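Drucken | Artikel per E-Mail senden

Suchbegriff eingeben Suchen Erweiterte Suche

Die Schale und das Tütchen

Leere Kunststoffschalen, knisternde Beutel, irgendwas Kleines drin. Warum Sortieren am Tisch so viele Leute packt und warum die meisten nach einer Woche wieder aufhören.

9. September 2020

Angefangen hat es bei mir im Februar. Eine Schublade, die nicht mehr zuging. Ladekabel, Gummis, Teebeutel ohne Schachtel, dazwischen Bonbons vom Vorjahr. Ausgekippt, angeschaut, wieder reingeschaufelt. Schublade ging zu, immerhin. Drei Tage lang.

Dann die Schale. Weiß, gerade Wände, nichts drin. Mehr Ausrüstung braucht es erstmal nicht.

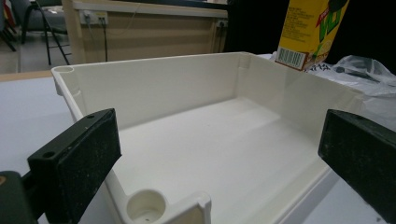
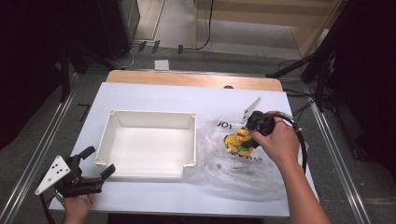 Eine leere weiße Schale, auf beiden Bildern.

Dale Kennedy hält davon wenig. Eine leere Schale sei eine Einladung, schreibt Kennedy, und zwar die falsche: Wer zuerst den Behälter kaufe, der suche danach Zeug, das hineinpasst, und am Ende stehe alles in Schalen und keiner finde den Dosenöffner. Erst müsse der Kram auf den Tisch, komplett, dann zwei Tage liegen lassen, dann kaufen. Oder eben nicht kaufen.

Stimmt ja. Zum Teil. Ich hab die Reihenfolge nach dem Einwand mal umgedreht, Küche, oberes Fach. Alles raus. Zwei Tage auf dem Esstisch, gegessen wurde auf dem Sofa. Der Familienfrieden, nun ja. Dafür am Ende eine Schale weniger gebraucht als gedacht.

Das Problem mit den Tütchen

Durchsichtige Beutel sind tückisch. Man sieht, was drin ist, also macht man sie nicht auf, also bleiben sie liegen. Zerknittert nehmen sie doppelt so viel Platz weg. Und sie rutschen. Stapeln kann man vergessen. In einer Schale mit hohem Rand stehen sie wenigstens, wenn man sie dicht genug packt, hochkant, wie Karteikarten.

Was geht: Luft rausstreichen, oben umschlagen, Klammer drauf. Aufdruck nach vorn, sonst liest man alles spiegelverkehrt und greift daneben. Kleines nach vorne, Großes nach hinten. Angebrochenes kommt in eine eigene Schale, die auf Augenhöhe steht, damit es gegessen wird.

Was nicht geht: Beutel in Beutel. Habe ich probiert. In einer Tüte steckten fünf weitere, in der letzten ein einziger Müsliriegel.

Welche Schale

Bei Skadilach gibts eine flache Serie, stapelbar, der Rand etwas scharf. Penner verkauft Ähnliches mit Deckel, der Deckel klemmt. Caltier ist die schönste, leider auch die teuerste, und im Geschirrspüler wellt sich der Boden. Coson hat abgerundete Ecken, da kommt man mit dem Lappen gut hin. Eckige Schalen sammeln Krümel, und zwar sofort. Man wischt sie aus, stellt sie zurück, am Abend liegt wieder was drin. Helle Böden verzeihen gar nichts, dunkle verstecken es bloß.

Auf die Höhe achten! Zu flach, und die Beutel kippen. Zu hoch, und man wühlt. Ich nehm für Tütchen inzwischen 9 Zentimeter und bin zufrieden. Für Gewürze weniger. Innen messen, außen messen, dann das Fach. Die Angaben auf dem Etikett meinen mal das eine, mal das andere, bei mir fehlten am Ende fünf Milimeter und die Tür stand offen.

Der Tisch

Unterschätzt. Wer auf dem Boden sortiert, hat nach einer halben Stunde Rücken. Auf dem Bett rollt alles in die Kuhle. Es muss eine feste Fläche sein, möglichst hell, auf der man Kleinkram auch wiederfindet. Eine weiße Platte auf dem Holztisch tut gute Dienste, die kann man hinterher samt Krümeln zur Spüle tragen. Schale auf die eine Seite, Haufen auf die andere, Mitte frei. Linkshänder andersrum.

Und dann ein Teil nach dem anderen. Klingt öde, ist auch öde. Nach dem ersten Dutzend wird es besser, da hat die Hand den Weg gelernt und man kann nebenbei Radio hören. Meine Bestmarke: 78 Teile aus der besagten Schublade, an einem Abend, inklusive Streit über die Gummibänder. Die sind geblieben. Die Bonbons nicht.

Nochmal Kennedy, per Nachtrag: Man solle die Schale beschriften, und zwar unten, auf dem Boden, mit dem Namen des Fachs, aus dem sie kommt. Beim Abwasch wisse man sonst nie, wohin damit. Hab ich gemacht, mit Bleistift. Hielt eine Wäsche. Jetzt Klebeband.

Nächste Baustelle ist der Flurschrank. Da liegen die Handschuhe, einzeln.

Artikel drucken | Per E-Mail empfehlen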